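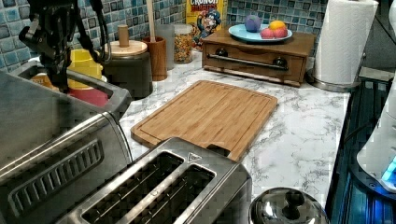 So can a robot make breakfast yet? Parts of it, slowly, if a person sets everything up first and stands close by.

Gunnel Ekström asked me that at work, she's been reading the same hype I have, and I gave her a rubbish answer so here's the longer one. Writing this fast, bus in a bit.

Picking stuff up: pretty good now. A cup, a plum, a box of cereal. Fine. Toaster lever, ok, most tries. Rigid things that stay where you put them.

Then the rest. Pot lids. Shiny, round knob, slides if you touch it wrong, and cameras hate a mirror finish. Glass jars too, same problem, plus they break. Paper towels!! Tearing off one sheet takes two hands and a little snap of the wrist and I have yet to see a demo do it without dragging half the roll along. And anything at the bottom of a sink under something else, forget it.

I went to the Wornavel open day in January. Their arm cleared a counter in 7 minutes. I timed my kid doing teh same sort of mess at home, 2 minutes, with complaining. The arm did not complain, I'll give it that. It also needed three restarts.

Shop floor is another story. My brother in law is at Hedlund and they've had arms loading trays for eight years, same tray same spot all day long. Works great. Move the tray a hand's width and somebody has to come over. A kitchen is that, all the time, everything moved since yesterday.

So my guess, Gunnel: unloading groceries before cooking, wiping before scrubbing. Toast maybe soon. Buttering it, no idea, definately not soon.

More when I've read the Grinell thing, it's sitting in my bag.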